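Wednesday, November 28, 2018

Back on the natural dyes today, after far too long fussing with the heating in the back room (it's behaving now, touch wood, and my fingers are very glad of it). The Gretgate wool came up from Vestham on the morning van, lovely soft grey stuff with a fair bit of grease still in it, so the first hour went on scouring and a second pot of tea.

## Onion skins, second go

Weighed out 200 g of skins, all brown this time, and let them simmer while I caught up on labels. The colour in the pot was a deep marmalade and I got a bit excited, I'll admit! On the wool it's gentler, more of a honey, and I like it better than the batch we did for the Fleltisdale market, which always looked a little orange to me under the shop lights.

Skein 463 had the alum and skein 249 went in plain. The plain one is paler, as you'd expect, but it's a very wearable colour and I wouldn't be ashamed to put it in a jumper. Both are having three rinses, the last with a splash of vinegar, and then they can drip over the sink until morning.

## Still to do

- Cut a short length from each skein for the window test. Half under card, half in the sun, and leave it alone until the end of the month, however tempting it is to peek.
- Lay the cut lengths out in the big beige tray to label them before they go anywhere near the window.

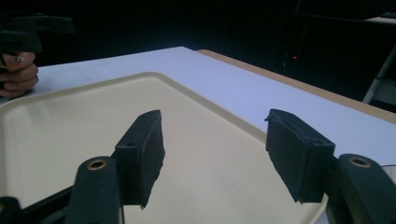

- Ring Pacheco about the madder. They owe us a bag from the last order, and I'd like it ground finer if they can manage it.
- Write the rinse times on the wall chart. I keep them in my head and that's no favour to anyone else using the pots.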